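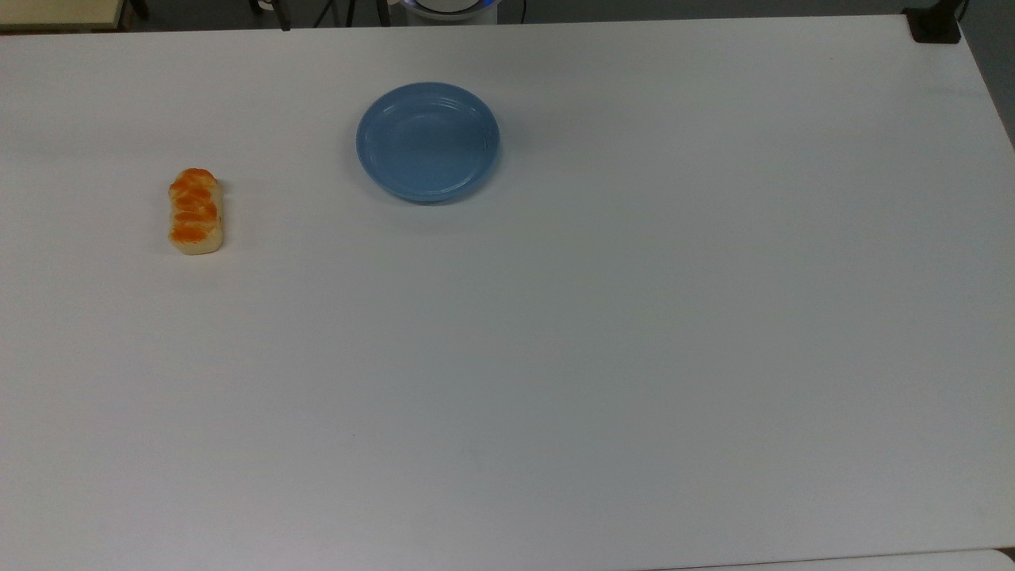
Replica food seller wants restaurants to stop cooking their display plates

A tabletop supply firm called Skusteck is pitching replica food to small restaurants as a substitute for the real dishes they set out by the door. The range, sold under the name Zavine, went on show Saturday at the Quintana trade hall, and the company says it will pay for itself by April. The numbers behind that promise are thin.

Skusteck puts the cost of plating fresh display food at $2,353 a year for a typical lunch spot. A starter set of replicas costs $349. Asked where the first figure came from, sales manager Wahyudi Wattimena said it was based on a survey of customers. How many customers? Three, he said, and two of them were already buying from the firm.

The display itself was spare. A blue plate stood empty on a white table, with an orange-topped piece lying well off to its left. Visitors were left to decide what they were looking at. The glossy orange segments could pass for salmon, or for slices of mandarin, and the pale base might be rice or a bread roll. Wattimena called that flexibility. A diner trying to pick lunch might call it something else.

Ningsih Osman, who runs the Kudano lunch counter and stopped by the stand, was not sold. "I put out a real plate in the morning and somebody on my staff eats it at two," she said. "So what exactly am I saving?" She did like the blue plate — and was told it is not included in the set.

There is a fair case for replicas. They don't wilt, and a good one can tell a customer more about portion size than a menu photo. But good ones are usually made to match a kitchen's own dishes, and Skusteck does not take custom orders. Buyers choose from the catalog and hope something in it looks like what they serve.

The company also says the pieces will hold their color in a sunny window. It had no test results to hand out on Saturday. Wattimena said those would be posted with the spring price list, which is also when the starter set goes up in price.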